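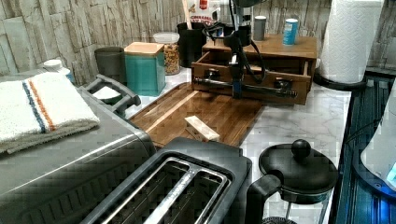
Leave the Counter as It Is

Juniper Dvorak, Daritstead, 19 December 2020

I have read the draft guide on testing robot arms in home kitchens, which Tranarov sent round to its partners and which most of us call the Savchuk draft. It has 43 pages and I agree with the greater part of them. The pages about stopping distances are clear. The pages about cables are better than what we had before, which was one sentence. But I cannot agree with section four, "Preparation of the surface", and I want to write down my reasons while the text is still open for comments.

Section four says that the surface must be cleared of all objects which do not take part in the task. If the task is to put a small block into a drawer, there should be the block, the drawer, and nothing more. The purpose is that results from one laboratory can be compared with results from another. I understand this wish. I worked for several years in a place where we cleared the bench every time, and our tables of results were very clean also.

My objection is that a kitchen counter is not a bench. People put the toaster in front of the chopping board. They leave the kitchen roll where the hand needs it, and they lay a towel over the toaster oven. If the standard takes all this away, the number at the end tells us how the arm works in a kitchen where no person lives.

There is a second objection, and for me it is more serious. When a rule asks for a cleared surface, the person who clears it makes many small decisions. Is the tea box part of the task? Is the pot? One operator moves the pot to the side and another one takes it out of the room. Both have followed the rule, and both will write "surface cleared" in the log. In the project Festoma we kept logs for over 400 trials, and when I read them again I could not say from any of them what had stood next to the arm's path.
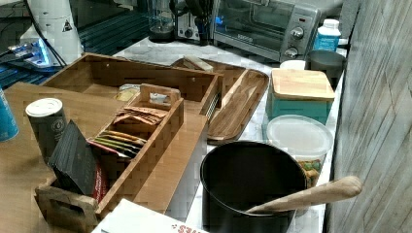 Tea caddy and wooden tray, with the cooking pot in front and the toaster oven further back.

So I would propose a different rule, and it is a simple one: do not clear, but record. Before the trial, the counter is photographed from above and from one side. After the trial, the same. Objects which were there at the start stay there, also if they are in the way. If the operator has to move something for safety, he or she writes which object, and where it went, and who decided it. Such a log needs perhaps one more line per trial.

Colleagues have answered me that this makes comparison impossible, for every counter is different. I think they ask too much from comparison. Two kitchens are never the same, and a standard can ask only that the difference is visible for the reader. A doctor does not send away the patients who have also another illness. She writes the other illness in the file.

It is true that a full counter brings its own dangers, and here I would make the draft stricter. Three points are missing in it.

The first is heat. A full counter normally has heating appliances on it, and the draft speaks of them only as obstacles. I would require that every toaster, oven and kettle within 50 cm of the arm's reach is disconnected at the wall, and that the plug lies where it can be seen. A switch is not enough, for an arm can touch a switch. With the plug out, the towel may lie on the oven as it lies at home.

The second is glass. The draft permits glass vessels "where relevant to the task". This is again the logic of the bench. In a kitchen the jar is there whether it is relevant or no. I would permit it, and I would forbid that the operator stands on the side to which it can fall.

The third is the question of who sets the counter. At present the same person often arranges the objects, starts the arm and judges the result. I do not say that such a person cheats. But after some weeks the hand knows what the arm likes, and the block lies every time in the good position, a little turned to the gripper. There should be two people, one to arrange and one to judge, and they should change places each day.

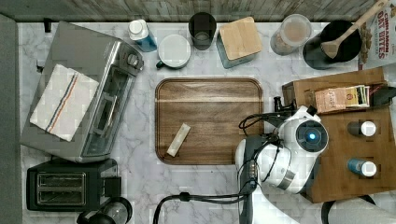

What the arm's own camera is for

The draft recommends an overhead view as the main record, and a wrist view as "optional supplementary material". I would make both obligatory, and I would ask that they are read together.

From above, one sees the arrangement: what is near, what is far, how the arm comes in between the things. For a dispute about clearance it is the best witness. But the overhead view is weak at the moment of contact, when the arm covers exactly the place which interests us. The wrist view is strong there and weak in everything else. It shows the fingers of the gripper very large and the world behind them only in part. A reader who has only this view can easily mistake on which side of an object the finger is.
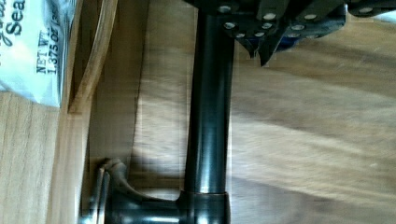 Wrist view, with a black pipe and its tee-shaped fitting next to the gripper.

I mention also that the wrist view should be kept in full length. Tranarov's comment on the draft suggests to keep only the seconds around a failure, in order to save storage. Storage costs money, I know it. But the one who cuts the recording has then decided already where the failure began, and very often it began earlier, with an approach that was a little too low and was not corrected.

A last remark is about the word "clutter". The draft uses it on almost every page. I would ask the editors to take it out and to write "contents of the surface". It sounds like a small matter of language. However, the persons who will use this guide are mostly young operators in their first post, and if the text calls the tea box clutter, they will remove it before they have read the next paragraph.

Comments can still be sent until the end of December. I have sent mine, with the wording for section four, and I will gladly share it with any colleague who wants to sign it or to argue against it.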